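Brurano — Catálogo de mobiliario técnico y de trabajo
Mesas y superficies
Serie Fomer: tablero de madera clara con canto blanco

Referencia de familia: FOMER
Categoría: mesas de trabajo para interior
Disponibilidad: bajo pedido
Ficha revisada el 12 de septiembre de 2022

Descripción general

La serie Fomer agrupa mesas de superficie plana para aulas técnicas, talleres ligeros, salas de preparación y oficinas. El tablero se suministra en madera de tono claro, con la veta a la vista y acabado satinado, y se remata en todo el perímetro con un canto blanco. La estructura, las patas y los accesorios se piden por separado, de modo que un mismo tablero puede montarse sobre bastidor fijo, sobre bastidor regulable o sobre ménsulas de pared del sistema Prornoson.

El acabado se ofrece en dos tonos: miel pálido y natural. La diferencia entre ambos es pequeña y se aprecia sobre todo con luz artificial fría. Al tratarse de madera, la veta varía de un tablero a otro; en pedidos de varias unidades destinadas a una misma sala conviene indicarlo en el formulario, en el campo «Observaciones», para que se sirvan de una misma partida. No se admiten devoluciones por diferencias de veta o de tono entre pedidos realizados en fechas distintas.

Canto

El canto blanco va encolado en caliente y enrasado con la superficie superior. Su función es doble: protege el borde frente a golpes de sillas y carros, y deja una línea de contraste entre la mesa y el suelo, útil en salas con pavimento gris u oscuro. Las aristas se entregan matadas. El canto se sirve también en rollo para reparaciones, con la referencia FOMER-C, y puede sustituirse en obra con plancha y cuchilla de refilar.

No se fabrica canto en otros colores para esta serie. Quien necesite canto del mismo tono que el tablero debe consultar la serie Kapoor, que comparte bastidor y herrajes.

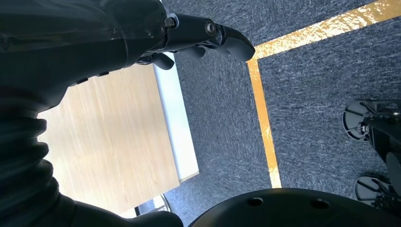 Pág. 12

Instalación sobre moqueta

Las mesas Fomer pueden colocarse sobre suelo duro o sobre moqueta. En moqueta se recomienda el pie de disco ancho, que reparte la carga y reduce la marca en el pelo. El pie estándar de goma es válido para linóleo, cerámica y hormigón pulido. La nivelación se realiza con el tablero ya montado y descargado, y se comprueba de nuevo a las pocas semanas de uso, una vez asentada la moqueta bajo los pies.

Para delimitar el puesto puede emplearse cinta de señalización amarilla aplicada sobre el suelo. En moqueta debe utilizarse cinta de adhesivo textil; la cinta de vinilo común se levanta por las esquinas con el paso de carros. La cinta se coloca después de nivelar la mesa, nunca antes, y se presiona con rodillo. Brurano no suministra cinta de señalización.

Distancia recomendada entre el borde del tablero y la línea de delimitación: 40 cm en los lados de paso. En los lados contra pared no se requiere marcado.

Carga y uso

Bastidor fijo: hasta 20 kg por ménsula auxiliar, además de la carga propia del tablero.
Bastidor regulable: la carga debe centrarse antes de variar la altura.
Ménsulas Prornoson: solo en pared de fábrica; consultar para tabique ligero.

El tablero no está previsto para corte directo ni para apoyar recipientes recién retirados del fuego. Para trabajos con cúter se aconseja una base de corte. Las mordazas y los tornillos de apriete pueden fijarse al borde siempre que se interponga una pieza de protección — un taco de madera blanda es suficiente —, ya que la presión directa marca el canto.

Los equipos de sobremesa con base pesada deben situarse hacia el interior del tablero y sobre la línea del bastidor. No se recomienda perforar la superficie. Cuando sea imprescindible el paso de cables, se solicitará de fábrica con pasacables incorporado, opción FOMER-P.

Limpieza y mantenimiento

Paño de microfibra ligeramente humedecido y secado inmediato, siguiendo el sentido de la veta. Para manchas de grasa, jabón neutro diluido. No usar amoniaco, disolventes, estropajos ni productos con cera de silicona: esta última deja una película que impide cualquier retoque posterior del barniz.

El canto blanco admite alcohol isopropílico aplicado con paño, sin empapar la junta. Las marcas de roce de color oscuro se eliminan con goma de borrar blanca. Si la junta entre canto y tablero se abre, debe repararse antes de volver a limpiar con humedad.

En salas con iluminación intensa directa sobre la mesa, la madera tiende a oscurecerse con el tiempo. Se aconseja no dejar objetos fijos en el mismo punto durante los primeros meses, o moverlos periódicamente, para que el cambio de tono sea uniforme.

Embalaje y entrega

Los tableros se envían en posición horizontal, protegidos con cartón y cantoneras, en bultos de 4 unidades como máximo. Los bastidores viajan desmontados. Antes de instalar, mantener los tableros en la sala de destino, en plano y sin desembalar del todo, durante una jornada completa.

Los pedidos recibidos a partir de octubre se sirven con la nueva tornillería de cabeza hexagonal, compatible con los bastidores anteriores.

Referencias relacionadas

FOMER-C — Canto blanco en rollo
FOMER-P — Tablero con pasacables
FOMER-D — Pie de disco ancho para moqueta
Kapoor — Tablero con canto a tono
Prornoson — Ménsulas de pared y herrajes

Solicitar presupuesto | Descargar ficha técnica | Volver a Mesas y superficies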